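Unit 6: Measuring light from the night sky

These notes go with Monday's lecture and the practical that follows it. Read the section on noise before you come, as the practical sheet assumes you know the terms.

What a telescope detector records

A detector at the focus of a telescope does one job. It turns arriving photons into electrical charge, and the charge is later read out as a number. That number is called a count. Counts are not photons. To get from one to the other you need the gain, given in electrons per count, and the quantum efficiency, which is the fraction of photons that free an electron in the first place. Quantum efficiency changes with wavelength, so a figure quoted without a wavelength is of little use. 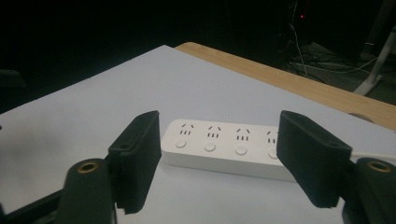
Delia Cisternas
Course tutor, Observational Methods

Sources of noise

Even a perfectly steady star gives a slightly different reading each time. Photons arrive at random, and if you expect N of them the typical scatter is the square root of N. With 100 detected photons the scatter is 10, or ten per cent. Collect four times as many and it drops to five per cent. This is called shot noise and no detector can remove it.

Three other sources matter in this course:

Read noise. Added once each time the detector is read out. It does not depend on exposure time, so many short exposures suffer more than one long one.

Dark current. Charge that builds up from heat in the detector, with no light falling on it. Cooling reduces it.

Sky background. Moonlight, airglow and street lighting all add photons to every pixel. You can subtract the average level — you cannot subtract its noise.

Worked case

A star is measured through the Norkeo filter set on a dark night. The total inside the aperture is 3,144 detected electrons. The sky contributes 89 of these, estimated from a wide ring around the star. The star's own signal is therefore 3,055 electrons. Ignoring read noise and dark current, and taking the sky level as well known, the noise is the square root of 3,144, which comes to 56. The signal-to-noise ratio is 3,055 divided by 56, or close to 55.

Note that the noise uses the total. Using only the star's signal is the most common mistake in the April test.
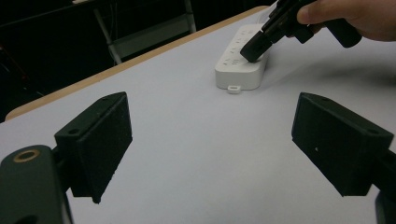 Unit 6, practical session

Calibration frames

Take bias frames with the shutter closed and the shortest exposure allowed. Take dark frames with the shutter closed and the same exposure time and temperature as your science frames. Take flat frames at twilight, through each filter you plan to use.

For next time

Repeat the worked case with a sky contribution of 66 electrons and the same total. Then read the Shirima chapter on aperture size, up to the end of the section on crowded fields.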